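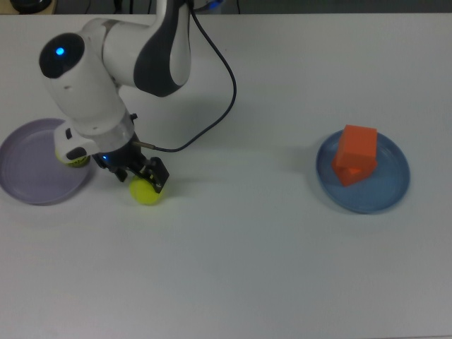
Istine parish votes to keep its unloved crockery

03/01/2025

The long argument over what to do with the plates in Istine village hall has ended the way most arguments in Istine end, with everything staying where it was.

A public meeting on Thiele Lane voted by a majority of 5 to hold on to the hall's dinner service, bought in the days when the village expected to host a great many sit-down suppers. It has hosted a few. The rest of the time the plates have lived in two cupboards behind the stage, where they are counted once a year and otherwise left in peace.

Last year's count came to 3,856 pieces, including saucers. The population of Istine is 700. Even allowing for second helpings, this leaves each resident with more than five items of crockery to call upon at short notice.

The trouble began in October, when the badminton club asked for one of the cupboards to keep its nets in. The request ran to four lines. The replies, which were pinned up in the porch and then pinned over one another, ran to a good deal more, and at one stage the porch door could not be fully opened.
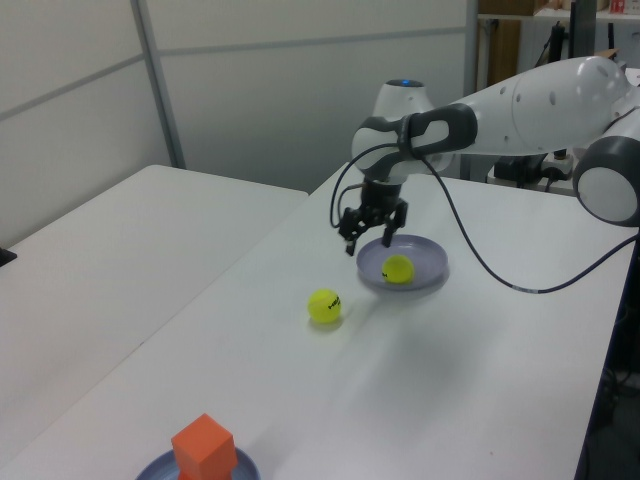
A fair price, apparently

Those in favour of selling had done their homework. Bilier, a house clearance firm from the next valley, had looked over the cupboards and offered 50 pounds for the lot, collection included. Supporters called this realistic. Opponents called it several other things, and one speaker worked out on the back of the agenda that it came to a little over a penny a piece, gravy boats thrown in.

There was also a letter from Flultel, the catering hire company that supplies most weddings in the area. It politely explained that it had no wish to buy the service, but would be glad to rent the village some plates whenever it ran short. The letter was read out twice, the second time by request.

Feelings ran highest over the question of matching. The service was bought in three batches, and the third is a slightly different shade from the other two. One side sees this as proof that the set is worthless. The other says it has never noticed, and has now been shown so many examples that it would like to stop being asked.

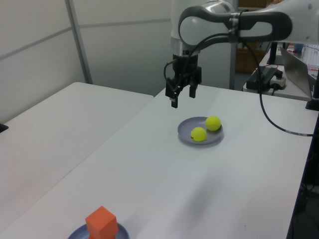 The vote was taken just before ten, after a short break for tea, which was served in paper cups because the kettle end of the hall is a long way from the stage. A recount was called for and gave the same result — a disappointment to both sides, who had each been told by their own supporters that it would be a landslide.

The badminton nets will stay in the cloakroom for now. A proposal to buy a third cupboard has been put down for the next meeting, along with a rival proposal to mend the hinges on the first two. Anyone wishing to speak on either should put their name on the list in the porch, using the side of the board that still has drawing pins.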